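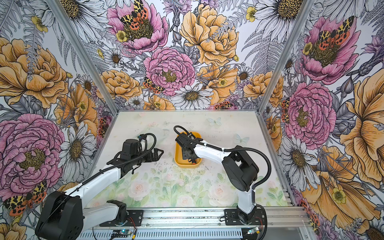 Flolgate open day, quick notes before I lose them

Typed on the train home so forgive the state of it. Went up Thursday with Joelle Kanaan, who buys for the same chain of repair shops I do. Doors at ten, queue by quarter past, one coffee machine. We both wanted an answer to one thing. Can any of this stuff do a job in a shop yet, or in a house, or is it still arms waving at people.

Short answer: bits of it. Longer answer follows.

Ground floor was Idero, the cleaning people. Big stand, loud music. A floor scrubber that goes around a supermarket at night, which is old news, and a cart that follows a stock clerk and carries the boxes. The cart was good. It got stuck once on a cable cover and a guy lifted it over. Joelle asked the price and was told "depends on the package", so we moved on. Free tote bags though.

Then up 46 stairs (elevator out, sign taped to it, and yes I counted) to the room we had really come for. Flovix. Much smaller outfit, two arms bolted side by side on one rail, flowered wallpaper on the walls around them. Peonies, daisies, moths, the lot. My grandmother would of loved it. No music.

Yanti Simanjuntak was running the talks in there, every half hour. She's quick and she doesn't oversell, which I liked. Her pitch was tidying. Not folding shirts, not cooking. Picking up a hand tool and putting it where it belongs, clearing a bench at the end of a shift, that sort of thing. The chore everyone in our shops skips at ten to six.

The things they work with are plain. A yellow plastic tray, a screwdriver with a black and orange handle, a pair of cloth butterflies. Joelle wanted to know why butterflies and Yanti said thin floppy things are the hard part. A screwdriver has a handle. You squeeze it and it stays squeezed. A bit of cloth lying flat on a table gives two stiff fingers almost nothing to get hold of, and a machine that can't lift a flat thing off a flat surface can't clear a kitchen table either. Think receipts, napkins, a sock. I had never thought about a sock as a hard problem.
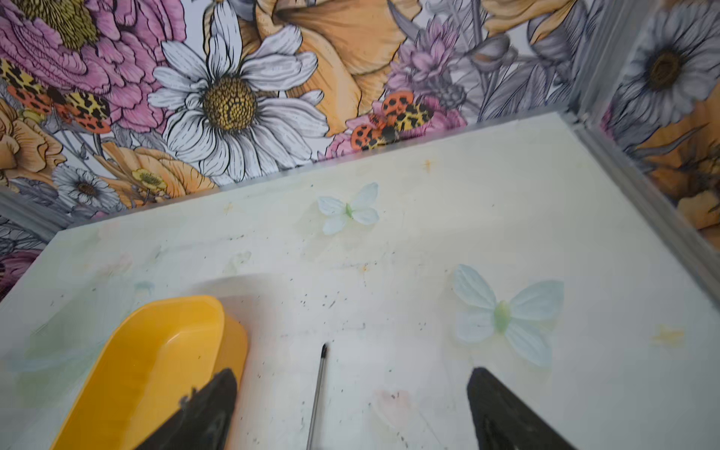 She was also straight about wear. Gripper fingers get chewed up, tables get dirty, and they don't clean up for visitors or swap the parts out before a show. Fine by me. Our benches look worse.

Numbers I wrote down: 366 practice runs on the tray job so far, all done by a person steering, and they want 600 before they let anyone outside the company judge it. I asked what happens at 600. "Then we find out if we need more." OK.

Steering is Genivaldo Xavier's job. He let a few of us have a go after the second talk. I was terrible. You think you're right above the handle and you are an inch off, and then you close the fingers on air. Joelle got it on her second try and has mentioned it since, several times. What struck me is how much you lean on the little camera down by the fingers. The view from the side tells you where the arm is but it doesn't tell you if you're about to pinch the thing or the edge of the tray. Genivaldo says new people stare at the side view for a week and then stop.

Speed. Slow, no other word. Anyone in my shop could clear a bench while one of these is lining up for its first grab. Yanti's reply was that it can be slow if it does it after closing, same as the floor scrubber. Fair point, but the floor scrubber doesn't need the floor laid out for it, and I don't see my guys leaving a bench with one tray and one screwdriver on it. More like forty things and a sandwich.

Asked about that too. They're adding clutter bit by bit, she said, and the busy patterns are a part of the same idea. Printed flowers and printed hearts on the table that look like objects and aren't. Real rooms have tablecloths and rugs with stuff on them.
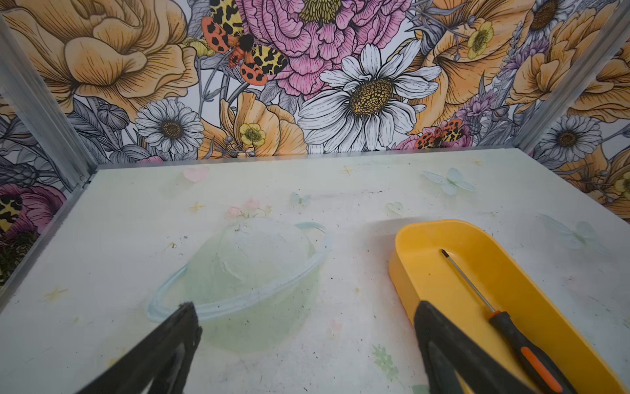 Lunch was in the Bezerra hall across the yard, rice and beans, very decent, eight dollars. Sat with Anderson Bittencourt who manages a hardware store and had done the same round as us. He was more down on it than I was. His line was that he'd pay for a machine that puts returned tools back on the right hook, and he'd seen nothing all day that could find the hook. I said finding the tool is half of it. He said he already has teenagers who can find the tool.

Afternoon was mostly panels, skipped most. Caught the end of one about home use. Someone in the audience asked when she could buy one to load the dishwasher and the panel all looked at each other. Nobody gave a year.

So for the shop: I'd look hard at the Idero cart if they ever name a price. For Flovix, I put our name down for a visit in March, Joelle too. I want to see it with a proper mess on the table, and I've told Yanti I'll bring the mess.

Parking at Flolgate is awful btw, take the train. Side entrance is the one by the bike racks, the map on the flyer is wrong.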